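Baltside Community Laundry Room: December progress report
Prepared by Araba Kyei for the Lovard small grants desk
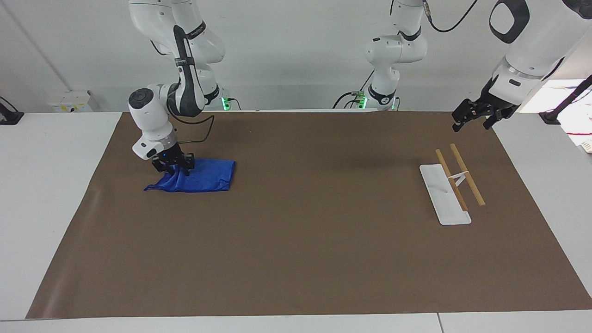 A blue cloth on the brown mat at the folding table.

Hi all, and thanks again for being so patient with my reports (I know this one is longer than the last!). It's been a busy stretch and most of it has been good, so I'll start with the folding table.

We finally settled on white for the top, with the big brown mat laid over it. I was nervous about the color, and I'll admit brown wasn't my first choice, but bright things show up beautifully on it and everybody can find the corners of a cloth right away. One corner of the mat has started to curl and crease a bit. I've had it under a stack of phone books on Sunday nights and it's still curling, so if anyone at your end has a trick for that, please send it over!

The second thing your money paid for was cloths. We bought 73 from Jarwood, mostly for the folding classes and the rest for wiping down the washers. The blue ones are everybody's favorite. They go missing first, too, so I've put a lidded bin by the door and a sign above it, and we'll see how that goes.

Classes are running at 30 minutes now. We tried an hour in the beginning and people got restless, me included. We start with plain rectangles, then halves and quarters, and we save fitted sheets for the last class (there was some groaning, but also one round of applause). Lương, the café next door, lets us borrow chairs when we run short, and they've been sending over tea, which I did not budget for and am very happy about.

Now the less fun part. Two of the dryers are still out. The repair shop came once, ordered a belt and a door switch, and the switch that arrived was the wrong size. I've moved the drying racks to the back wall for the time being. It's tight back there but it works, and it hasn't cost us anything.

Money-wise we're under on cloths and over on repairs. I'd like to move the leftover cloth money across to the dryer line if that's okay with you. I've put the receipts in the shared folder, sorted by month. There are 4 I still have to scan, and you'll have those before the next payment is due.

Araba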